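Home > About us > Who we are
Print this page | E-mail this page to a friend

About Grirkell

Grirkell is a small school of tidying. We teach grown adults to put things away, and we charge them for it, and they come back. The school began in the back bedroom of Gobnait Heffernan's house in Flamville, where she had been giving lessons to her sister-in-law for the price of a cake. The cakes were poor. When a second pupil offered money Gobnait took it, and a school was founded.

We now have six teachers, a kettle with a temper, and a flat above the dry cleaner's on Chiang Street, which we have kept furnished as a flat. There is a kitchen, a hall with too many hooks, a bathroom cabinet and a bedroom. Pupils learn to tidy a kitchen in a kitchen. We did try desks and a whiteboard in the first year, and everybody became very good at drawing cupboards.

The courses

Our main course is called Palach and lasts 11 weeks. The name comes from the village where Gobnait's grandmother kept a shop, and it has caused more telephone calls than anything else we have done. No, it isn't a breathing technique. Each week takes one sort of object: paper, then cables, then tins, then coats and so on, until we reach the week of sentimental things, for which we lay on extra biscuits.

Week three is small things, and small things are Li-hua Fang's department. She took the course herself as a pupil, argued with most of it, and was hired. Her view is that anyone can deal with a wardrobe, because a wardrobe is big and you feel ashamed of it. The trouble is whatever lives at the bottom of a handbag. She starts her class on hair things – ties, bands, scrunchies, clips, the lot – tipped out on the bed, with one shallow box to put them in. Men with no hair at all have done this exercise and found it upsetting.

The box must have low sides and a plain inside. Li-hua is firm on this and will send back a box with compartments. Her argument is that compartments are somebody else's opinion about what you own. With a plain box you have to make up your own mind whether the fluffy band goes next to the scrunchie, and if you get it wrong you can move it. She also likes a bit of the box left over at the end. Pupils, given a gap, will fetch something from another room to fill it, and they are asked to take it back.

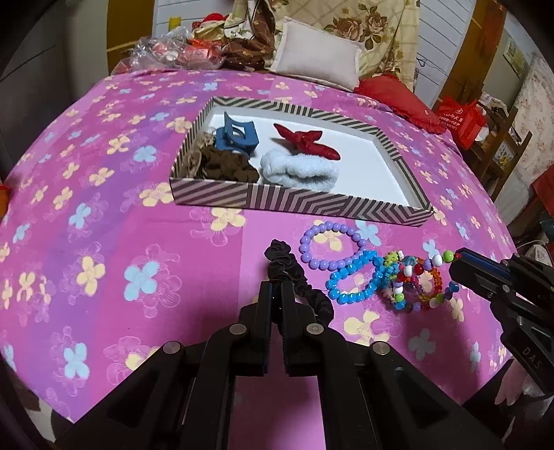

Small things, week three: the black twisted band lies on the sheet.

The flowered bedding divides opinion. Chak-lun Liu, who looks after our linen and our accounts, bought it in a sale and defends it warmly. He says that if you can find a hair tie on that, you can find one anywhere. Gobnait has asked for plain white every April and has so far received more flowers.

How we teach

Slowly, is the short answer. A class is two hours, and a good part of the first one goes on picking things up and looking at them. We don't shout, we don't hold up your belongings and ask how they make you feel, and we don't come round with bin bags. If you want to keep nineteen scarves you may keep nineteen scarves. We'd only like you to know where they are.

We don't photograph people's homes either, before or after. Chin-lung Chung, who teaches the kitchen weeks, once worked for a firm that did, and he says the "before" was always made a little worse first. He has strong feelings about lids, which you will hear about in week five whether you ask or not.

Who comes

All sorts. Couples, quite often, one of whom has been told it's a surprise. New parents. People who have just moved and people who moved nine years ago and still have the boxes. So-ying Tsang answers the telephone and keeps the waiting list, and by her reckoning some 317 people have finished the course so far. She doesn't keep a figure for those who stopped at cables, but there have been a few and we bear them no grudge – cables are horrible.

Visiting us

The flat is open for a look round on most Saturday mornings. Ring first, as the bell works when it feels like it. Please wipe your feet and use whichever hook you like. Single classes can be booked without taking the whole course, apart from sentimental things, which Gobnait won't teach to strangers.

We have no car park. There is a bicycle rack behind the dry cleaner's, and it's very neat.

Print this page | E-mail this page to a friend
Filed under: About us, Our teachers, Courses for adults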